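Hand-held gripper demos for folding: is anyone getting a usable policy out of this?
Posted by Kanyarat Thongsuk, October
11 replies | 3 shares

gridlock_pete wrote:
I keep reading that you don't need a robot to teach a robot anymore. You hold a pair of grippers, fold the laundry yourself, and the policy learns from what the gripper cameras saw. Fine. Then somebody runs it on real arms and the clip is sped up and ends before the second shirt. Kanyarat, you've been at it a while. What do you have to show?

kanyarat_t wrote:
120 demos of one T-shirt so far, two grippers, no arms involved. I start every take with the shirt messed up differently.

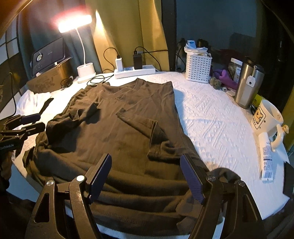 I'm planning to train at 745 demos and not before. Pirkia's notes say small sets teach it one shirt in one spot, and I believe them.

gridlock_pete wrote:
745 takes of one shirt and you still won't know whether it can fold a gray one. My bet is it learns your lamp and your curtain.

Stusamik wrote:
Pete, you say this about every method. We did teleop at Lundstead for a season and it was slow as mud. You're fighting the lag, your wrists hurt, and every grasp is a guess. With grippers in your hands you can feel the cloth slip. I'd take these over a leader arm for anything soft.

gridlock_pete wrote:
You feel the cloth slip. The robot doesn't get that part. With teleop at least every motion you record is one the arm can make. People twist their wrists into places a six-axis arm will never reach, and you find out after the training bill.

jaruwan_l wrote:
Pete has a point about reach. I threw out a lot of early takes for exactly that. Now I keep my elbows in and move slower than feels natural. Kanyarat, do you flatten before the first fold or go straight in?

kanyarat_t wrote:
Flatten first, both grippers.

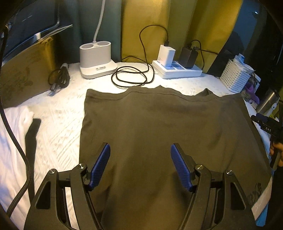

Dark T-shirt on the white sheet, both grippers in view.

Stusamik wrote:
Do you cut the flattening into its own task? We got nowhere until we split it from the fold.

kanyarat_t wrote:
Not yet. One long take each.

gridlock_pete wrote:
Then I'd stop at 120, split them, and train on what you've got. If it can't pinch a hem by then, more evenings won't save it.

Comments (3)

Sombatkul: Subscribed. Please post the failures too.

old_servo: Agree with Pete for once. Train early.

Jaruwan Limsakul: Training early cost me a week and told me nothing. Get the data first.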